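Frequently asked questions

Titham Parents for SEND is a parent carer group for families of children with special educational needs in Titham and Kavcombe. These are the things we get asked most. Last updated July 2020.

Do I need a diagnosis to join?
No. If you are worried about how your child is getting on at school, or they are not in school at all, you can join. Many of our 123 member families are still waiting for an assessment.

Does it cost anything?
Membership is free. We ask for a donation towards the residential weekend if you can manage one.

Can you help me apply for an EHC needs assessment?
We can talk you through the process, read your draft letter and tell you what evidence other parents found useful. We can't give legal advice. The council has six weeks from your request to say whether it will assess - keep a copy of everything you send.

The school says my child is "fine in class". What can I do?
Ask for a meeting with the SENCO and take notes of what happens at home before and after school. Dates and times help. We have a one-page diary sheet you can print, and we can post one if you have no printer.

My child can't attend full time. Is a part-time timetable allowed?
Only for a short period, with your agreement and with a date for review. Get it in writing. If you were not asked, contact us.

Are the coffee mornings still running?
They have been online since the spring. The Kavcombe group moved to evenings in June after 73 parents filled in our survey, and it will stay there for now.

What is the Adura Fund?
A small grants scheme for members. It pays up to 200 pounds per family towards things like sensory equipment or travel to a tribunal. It paid out 3,943 pounds last year.

What happens at the parents' weekend?
Two nights away at Macedo House, with workshops on the Saturday and plenty of time to rest. Rooms are single or twin. Bookings for the next one are not open yet.

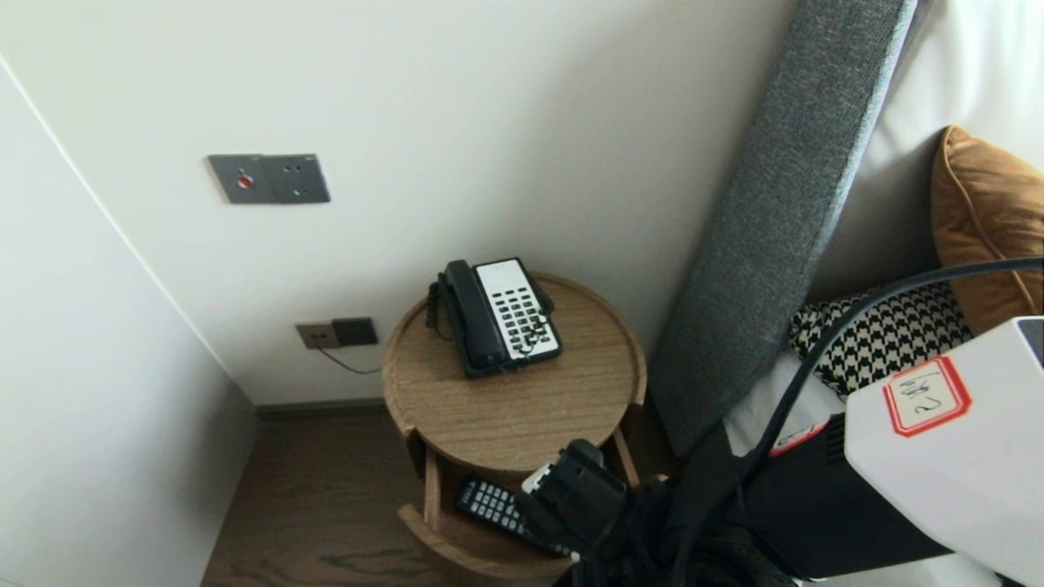
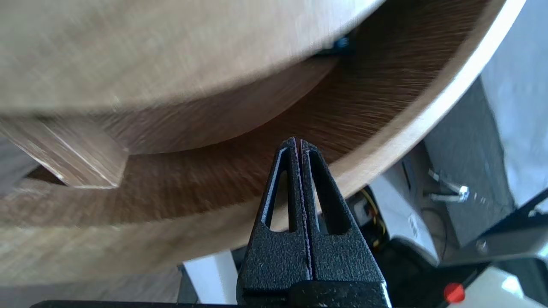

Round table with telephone, and a close view of pale and darker wood

Can grandparents or foster carers come?
Yes, to everything we run.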